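4. Building and testing the gripper

The second version of the hand-held gripper was put together in March at Apolinar Lozano's house. The linkage is made of flat black plates with cut-outs to save weight, and each finger ends in a blue pad. We tested on a quilted bedspread - the Skikness workshop only has hard benches, and we wanted a soft surface under the cloth.

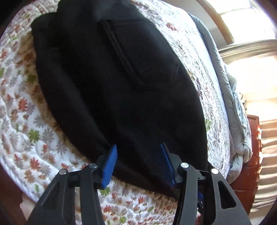 Figure 3. Gripper open over a black garment, pads on either side of the cloth.

Dark cloth was chosen for the first trials. Seams and folds are harder to see on it, and we expected that to be a problem later for the camera. We planned 18 grasps, 6 for each finger spacing, and wrote down the result of each one by hand.

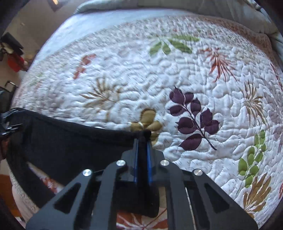
A grasp counted as good only if the fold stayed between the pads while the tool was lifted and set down again. Grasps near the edge of the cloth were logged separately from grasps in the middle. The log sheet is in Appendix B, along with the parts list and the drawings for the plates.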